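March 9, 2026

Day 7 of the no-spend month, and I remain unconvinced.
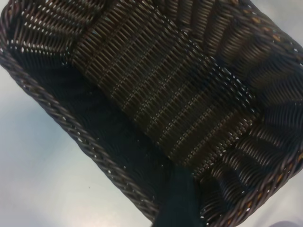

The brown basket, braided rim and all.

Carmela talked me into this. She read a book over the winter about people who buy nothing but food for thirty days and come out the other side calm and rich, and she sent me so many passages from it that I said yes to make my phone stop buzzing. The author claims she saved 400 dollars in her first month. I would like to see her receipts. I spent most of last night going through mine, and my best guess is that I'll save whatever I would have spent on paperbacks and then spend it on groceries, because apparently when I can't buy a book I buy cheese.

The rules are also slippery. Lucrezia is doing it too and has decided that lunch out is "food" and so allowed. Fulvio says gifts don't count, and he has three birthdays coming up, two of them for people I have never heard him mention. Carmela says we should each "listen to our own intention." My intention was to buy a desk lamp, so I don't see how that helps.

What bothers me more is the part about going through everything you own. You are supposed to handle each thing and write down when you last used it. I did the hall closet this morning. I found a jar of buttons, two umbrellas with bent ribs, the manual for a toaster I no longer have, and a scarf I accused my sister of stealing. I can't say I felt lighter. I felt like a person sitting on a floor. The scarf I'm keeping, and I suppose I have to call her.

Went over to Dasbridge in the afternoon for the library, which is free and so beyond dispute. Mr. Bianchini was at the desk and told me that they see a rush of us every year, all wanting the same book, and that it's always returned late. I asked if the people seemed any calmer. He said they seemed about the same. I put my name down for the book anyway, so that I can argue with Carmela from the source.

Walked home the long way past Negri, where the lamp is still in the window. It has gone up in price since last week, and I would like the thirty-day people to explain what I have gained by waiting. Stood there longer than I should have. Went in to look at the switch. Came out again with nothing.

Dinner was lentils and the end of the bread. Ginevra called at nine to ask if I wanted to split a ticket for the July concert. I told her I wasn't allowed to buy anything. She said she'd pay now and I could owe her, and I said yes before she had finished the sentence. Not telling Carmela.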